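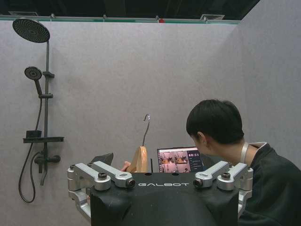

Exposed shower column on a partition wall: riser height, bracing and the handheld bracket

Asked by Riaan Nel, December
4 min read

I'm fitting an exposed shower column in black to a partition wall. It's the usual layout: large round rain head at the top, long riser pipe, handheld in a holder partway down, a narrow shelf across the pipe, and a lever mixer under the shelf with the hose looping below it. The column is a Grundari and the instruction sheet is one page of drawings with almost no text.

The wall is steel stud with cement board on both faces. Nothing is closed up on the back yet, so I can still get in there. Three things I can't settle:

1. How high should the mixer go? The sheet gives a range and the supply stubs aren't fixed yet.
2. Does the top bracket need blocking behind it, or will hollow-wall anchors hold? The rain head is heavy and sits well out from the wall.
3. The handheld holder slides down the riser when the hose is pulled. It was like that when I dry-assembled the column on the bench. Is it faulty?

Tallest user is 181 cm. I'd like the rain head to clear everyone without having to cut the riser.

Answer by Vesela Dimitrov

Start with the rain head and work down. The riser fixes the distance between the head and the mixer, so you only get one choice.

Put the face of the rain head at 210 cm above the finished floor. That clears a 181 cm user with room to raise an arm and wash hair. Measure the distance from the rain head face to the center of the mixer inlets with the column assembled on the bench, then subtract it from 210. On most of these columns that puts the mixer between 95 and 110 cm, a comfortable height for the lever. If your riser is telescopic, set the mixer at 100 and adjust the top. If it's fixed and the number comes out below 90, I would raise the whole column and accept a higher head. A low lever is more of a nuisance than a high head.

Measure from the finished floor. Tile, adhesive and any slope to the drain all count.

Blocking: yes. The load on the top bracket is a pull away from the wall, and hollow anchors in board are poor at that. Fit 2 pieces of timber between the studs, one centered on the top bracket and one on the mixer inlets. Use full-depth pieces fixed through the stud flanges with screws on both sides. Make the upper one at least 20 cm tall so that you have some latitude when the bracket position moves — it will move.

The drop-ear elbows for the hot and cold go on the lower piece. Check the center distance against your own mixer before you screw them down. The offset connectors take up small errors, but the covers stop sitting flat if you use all of their travel.

Pressure test before the board goes back on.

Answer by Hendrik Shabalala

just use big toggles, mine has been up 7 years. Hollow wall, no timber. Silicone round the back of the bracket plate.

Comment from Vesela Dimitrov: Toggles may hold the weight. They won't stop the plate rocking when someone swings the head, and the rocking breaks the seal around the screw holes. With the back of the wall open, timber costs very little.

Answer by Themba Nkuna

On question 3, probably not faulty. The holder on this type of column is a clamp with a plastic friction sleeve inside. Check the following in order.

Look for a grub screw on the underside or rear of the holder. It is often a 2.5 mm hex and it is normally shipped backed off. Tighten until the holder stops moving under hand pressure, then a quarter turn more. Don't go further. The sleeve splits, and on a matte finish the screw will mark the pipe.

If there is no screw, the holder has a knob or a cam. Turn it with the handset out.

Wipe the riser with a damp cloth and dry it. New pipes often have a film of packing oil on them and the sleeve will not grip through it.

If it still slides, the sleeve is the wrong size. I had this on a Hengate column: the riser was 22 mm and the sleeve had been made for 24. The supplier posted the right one.

Some risers also have a second small clamp below the holder. If yours does, set it directly under the holder as a stop.

One point on the shelf. It's usually held by the same kind of friction fitting, so don't load it with liter bottles at one end. Anything heavy goes close to the pipe.

On a matte black finish use a mild soap and a soft cloth only. Limescale remover with acid in it leaves gray patches, and they don't come out.

Comment from Riaan Nel: Found the grub screw, it was at the back and nearly all the way out. Holder is solid now. Timber goes in tomorrow. Mixer center works out at 102 from finished floor with the head at 210, so I'll keep the riser as it is.

Comment from Wiremu McPhee: Does the same 210 apply for a ceiling-mounted head?

Contact | © Mahlangu Home Help | Back to top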